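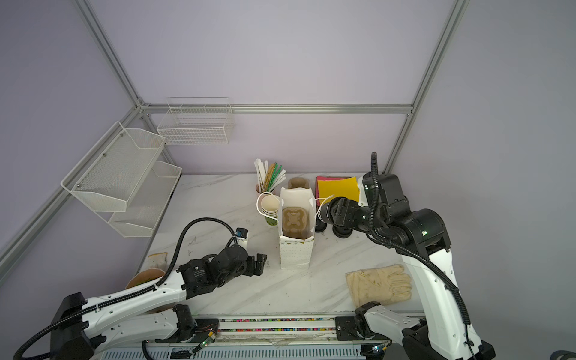
Tevstead Opens Its To-Go Packing Counter to Local Cafes

TEVSTEAD, August 2026. Small cafes that want their takeout orders to look as good as the drinks taste have a new place to stock up. Nullia, the Tevstead paper goods shop, has opened a packing counter where cafe owners can put together a full to-go set, try it out with their own drinks, and order it in the amounts they need.

The idea is simple, and we love it! Pick a cup, pick a carrier, pick a bag, and see right away whether they fit together. A molded pulp carrier that sits nicely on a shelf can turn out to be a tight squeeze once it has to go down into a gift bag, and the counter is where that gets sorted out before anybody places an order.

The opening range covers paper cups, pulp carriers, paper cup holders, wrapped straws, drink stirrers, napkins in bright colors, and white paper bags with string handles. The party bag with the dots and the little row of bunting has been the early favorite. Nullia tested it in June with walk-in customers, who packed 2617 of them over the month, mostly for birthdays, school events and office coffee runs.

"I kept hearing from cafe owners who had lovely cups and then sent them out the door in whatever bag was left," said Bożena Zieliński, who runs the shop. "Now they can stand here, set the carrier in the bag, pick it up by the handles and know. Some of them stay for an hour. One couple repacked the same order four different ways and had a great time doing it."

Orders can mix colors and sizes, with a minimum of 111 pieces per item. Cafes that are still deciding can take home a sample set with 2 bags, a carrier and a handful of straws and stirrers, free of charge. Plain bags are available for anyone who would like to add a stamp or sticker of their own, and the shop keeps a table of ink pads out for trying that too.

Nullia worked on the range with Verschueren, which supplies the bags and napkins, and Skener, which makes the pulp carriers. More napkin colors are on the way this fall, along with a taller bag for iced drinks.

The packing counter is open during regular shop hours. Drop-ins are welcome, and cafes bringing a larger order or more than a few people are asked to call ahead so that a table can be set up for them.

Press contact: Bożena Zieliński, Nullia, Tevstead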